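Fewer bins, bigger promises
2019-05-10

If you work in the Drakonbridge building you will have had the flyer by now. Starting in September, Stuvside wants to take away the trash basket next to every desk and in every side room and replace the lot with ten sorting stations, placed "along natural walking routes." The flyer says this will raise recycling, cut the use of plastic liners and "build awareness." It has a green border and a drawing of a leaf.

I would like the first two of those to be true. I'm less sure about the third, and I have read the flyer four times looking for the part where somebody shows their work.

Start with the number everyone is repeating. Stuvside says the change will save 236 liners a week. That figure comes from counting the small baskets in the building and assuming that each one gets a fresh liner every week, full or empty. Maybe it does. On my floor the cleaners have always tipped a basket out and left the bag in place if it was clean enough, and I have seen the same bag last most of a month. If that goes on in other places too, the saving is a good deal smaller than the flyer makes out. The stations also need liners, much larger and thicker ones, and those get changed daily. I asked how much plastic that adds up to by weight. The reply was that the stations use "a different class of bag," and I'm still waiting to hear what the class weighs.

Then there is the recycling rate. The flyer says it went up by 19 percent at Berchtold after the same switch. Up from what? By weight, or by the number of bags? And did anyone look inside the bags? People who have to walk down a hallway with a banana peel and a yogurt cup will often put both in whichever hole is closest. A bag from the recycling side that is full of banana peels counts as recycling right up to the moment the hauler turns it away. I would trust the 19 percent more if it came with the hauler's figures next to it.

None of this means the little baskets are wonderful. They mix everything together. They hide a lot of paper that could have gone somewhere better. I kept one under my desk for years and can't say I ever sorted a thing into it. A shared bin in a spot where people pass anyway, with a clear label and a slot the right shape, does seem to help with paper and cans, at least in the places I have worked. Help a bit, I mean. I never saw it change how anybody lived.

What bothers me more is the stuff the plan has no hole for. Four streams are shown on the flyer: paper, containers, food scraps and "other." Look at what really ends up in a small basket in a side room and most of it is "other": wrappers, bits of cloth, packets that may be paper or may be coated with something. The flyer treats that stream as a leftover. I suspect it will be the biggest one, and it goes where it has always gone, only in a larger bag and after a longer walk.

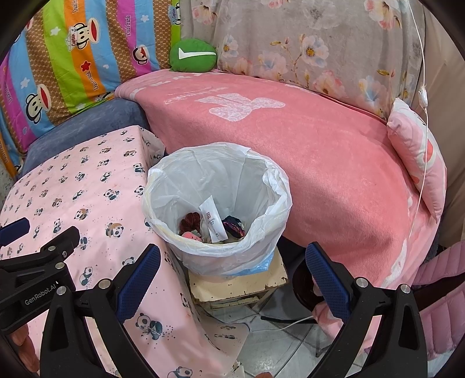

A lined wastebasket on a small stool. Baskets like this would go under the new plan.

The question of cost gets one line. Hirport is supplying the stations and the price is described as "neutral over time." How much time? A neutral price over 17 years is a different offer from a neutral price over two, and I doubt that a painted metal box with swinging flaps will see its seventeenth birthday in our lobby. The old baskets are paid for. Where they are headed isn't mentioned either, and it would be a poor joke to start a waste program by filling a dumpster with usable wastebaskets.

I'd also like someone to think about the restrooms, the nursing room and the first-aid room. The flyer says "every side room" and makes no exceptions. Surely that's a slip. It should be fixed in writing before the baskets are collected.

My own suggestion is dull. Try it on one floor. Weigh the bags for a month before and a month after, both the small ones and the big ones, and open a few to see what's in them. Put the results in this newsletter, good or bad. If the numbers hold up I'll carry my own basket down to the loading dock.

Comments on the plan can be left in the box by the mail room.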